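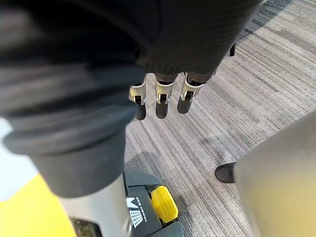

Why Gripper Trials Need a Common Rule

The Pirnico workshop has now compared the Cana and Prumix hands over 636 grasps. The results deserve a wider hearing than they have had. A hand with three fingers and black fingertips may look much like its rival, yet the two behaved very differently once the wrist was tilted by 30 degrees.

Buyers are still shown figures gathered under conditions that suit the seller. Gyamfi, to its credit, publishes its failed grasps – all 58 of them. Other makers should be required to do the same before any public money is spent.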